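Whiteboard frame: which way up, and are the little hooks enough?
Home Office and Workshop board > Walls, shelves and storage
2 pages of rules apply, read before posting

mk_nam
26 January 2023
I have a framed whiteboard to put up in the back office and I'd like opinions before I drill. It's a secondhand one from Prellia, no instructions, no bag of screws. The wall is drywall with studs, but the studs are not where I want the board.

Board is on the table now. The surface is clean and I don't see any old writing left on it. What I'm mostly asking about is the frame. One long side has a wide metal rail, the others are narrow strip, and the corner at the bottom is a rounded plastic piece. I assumed the wide rail was the tray and goes at the bottom. My brother-in-law says it goes on top and stiffens the board.

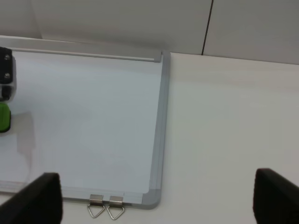
Right-hand end of the board, wide rail at the top, plastic corner at the bottom.

Min-kyu

hjalti_d
The wide one is your pen tray. Bottom. I have put up a lot of these at the school and the tray side is always the heavy one.

Check the plastic corners while it's on the table. On most of these there is a screw hidden under or behind the corner piece, and that's what you are supposed to fix it with.

brito_g
I would check before saying always. I had a board from Badach where the wide rail was at the top and the tray was a separate part that snapped on the lower strip. Two people told me to turn it over and they were both wrong.

Does yours have a lip? A tray needs a lip or the markers roll off. From your picture I can see a thin raised strip next to the white part but I can't tell how deep the rest is.

mk_nam
There is a strip, yes. I haven't tried a marker on it yet. Taking a wider one so you can see all of it. 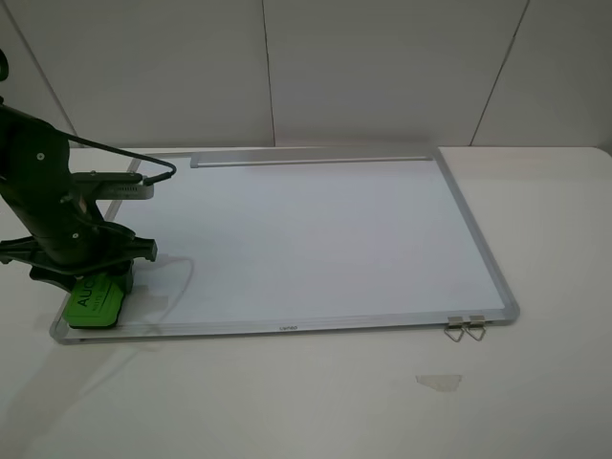

Whole board. Tray or rail along the far side, wire hooks on the near side by the corner.

You can see the hooks in that one. They are wire triangles on small clips. There is a label in the middle of the near side too, but it's too small to read in the picture.

qistina.h
The label settles it for me. Makers don't print the name where it will be upside down. Look at which way the letters read. If they are the right way up when the hooks are at the top, then the hooks go at the top and the long ledge is the tray.

hjalti_d
Agree with Qistina, and the hooks are on the opposite side from the ledge anyway. Hooks top, tray bottom.

brito_g
OK, with the hooks in view I change my answer. That's a tray. I still say it was a fair question, though the hooks were in the first picture too and I passed over them.

Now the part I do disagree with. Don't hang it on two hooks next to each other. They need to be spread out, one toward each end, or it will tilt every time you wipe it. Do those clips slide?

mk_nam
They slide along the frame. Stiff but they move.

reinaldo_arruda
Slide them well apart and use proper hollow wall anchors, not the plastic plugs. I use the Etham metal ones and have had no trouble with them in drywall.

I'd also put something behind the bottom corners. Felt pads are fine. Otherwise the tray side knocks on the wall when you write.

hjalti_d
Hooks are for light use in my opinion. If anyone is going to lean on it, screw through the corners and skip the hooks. I took 13 boards down last August that had been hung on wire and most of them had pulled the plaster.

reinaldo_arruda
That's a school. He has a back office.

qistina.h
Are you cleaning it before it goes up? Easier flat. I go over mine with a dry eraser first and then a damp microfiber cloth. Rätsep spray works too but wipe it off or it streaks.

mk_nam
Doing it flat, yes. Letters on the label read correctly with the hooks up, so tray at the bottom. I'll spread the hooks, use metal anchors and put pads on the bottom corners. If it moves too much I'll do the corner screws.

brito_g
Measure the hook spacing after you slide them, then mark the wall. I did it the other way around once and had 2 extra holes to fill.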